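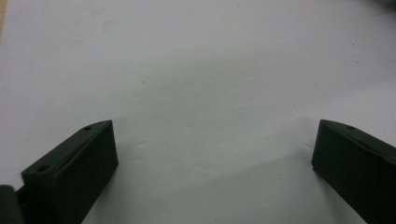

Why does snow look white when water is clear? I wondered about that for years! Each snowflake is made of tiny bits of clear ice, and light bounces around between them like a pinball. All the colors come bouncing back out together, and our eyes see that mix as white.

Paper does nearly the same trick. It's made of teeny plant threads squashed flat, and they scatter light too.

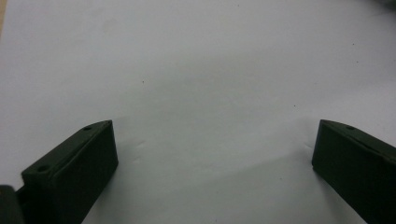 *White paper can look a little blue or gray.*

Try looking at a page by a window, then under a lamp.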